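The Dead Band

The planner had been refusing the same grasp since lunch.
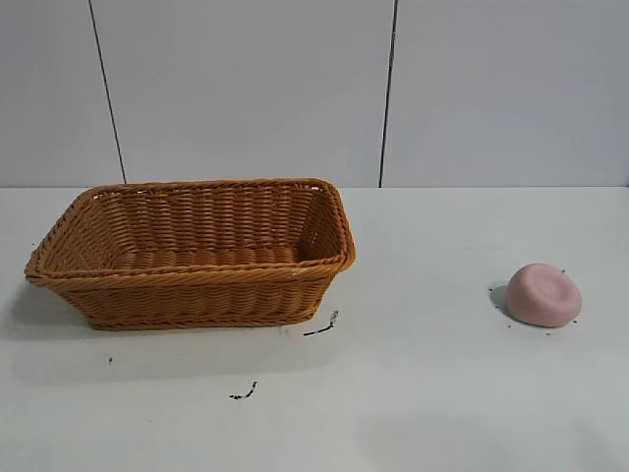
If the planner says no path, believe it, Rønning wrote under the log. Check what you told it the world was before you blame the search.

Sæther read the comment twice and went back to the trace. The request was a single pick and a single place: the pink lump on the right, the basket on the left. The segmentation had both. The pose of the lump had settled within the first second. The planner, a component called Plurkell that had shipped in March and been patched every week after, returned the same status each time: goal region empty, zero candidates.

He opened the collision world. Plurkell did not plan against pictures. It planned against a set of convex shapes, and the shapes came from a fitting stage that nobody on the present team had written. The lump was a squashed ellipsoid, well placed. The table was a plane. The basket was a solid block.

That explained the status. There is no pose inside a solid block. The fitting stage had taken the points on the braided rim and the flared walls and the woven floor, wrapped them in one hull, and closed the top. From the planner's side the basket was a brick, and it had been asked to put something in the middle of a brick.

– So it was right, he typed.

– It was consistent, Rønning wrote back. Right is a different ticket.

Stellan Sæther had joined Nornirano to work on controllers. He liked controllers. A controller had a gain and a limit, and when it misbehaved it did so at a frequency that could be measured. Perception misbehaved in nouns. He pulled up the fitting configuration and found the parameter that split a cloud into parts before wrapping it. It was set to one part. The commit message on that line said: faster.

He set it to 12. The basket came back as a floor slab and a fence of narrow panels leaning outward, with two small gaps at the rounded corners where the fit had given up. He set it to 13 and one of the gaps closed. He left it there, without a principle to support the choice, and wrote that in the comment.

The planner ran. It returned 33 candidates for the place pose and rejected all of them.

He got coffee. When he came back the status had not changed, which he had not expected it to, and he started reading rejections by hand. Each candidate failed on the same check, contact with an unknown object. The object had an identifier, 724, and a height of less than a millimeter. It sat on the plane near the front right corner of the basket. In the color view it was a thin black streak, slightly curved.

The occupancy layer, a library called Miltix, had noticed something dark on something white, found no depth worth reporting, and assigned it a default clearance cylinder. The cylinder was taller than the basket. Every approach from the right went through it, and the approach cone had been restricted to the right by someone who was worried about cables.

He drew the cylinder in the viewer and looked at it for a while. It stood on the table like a chimney.

There were two ways to proceed. He could raise the minimum height for unknown objects, in which case a loose washer would stop existing. Or he could keep the object and cap its clearance at the measured height plus the sensor noise. He chose the second and added a test with a flat mark, a test with a washer, and a test with both. The washer test failed. He fixed the units.

– You could have wiped the table, Rønning wrote.

– Then it would come back with the next table.

– Yes. I was only listing the options.

At six he submitted the request again with the motion held in simulation. Plurkell returned a path in under a second. The simulated lump rose, crossed the open stretch of white, passed over the streak with a margin he could read off the plot, and descended between the leaning panels. The release height was higher than he would have liked. He opened a ticket for the release height and gave it to himself.

Then he moved the fitting change to its own branch, because the person reviewing it would want to know what 13 meant, and began a paragraph that started with the word empirically.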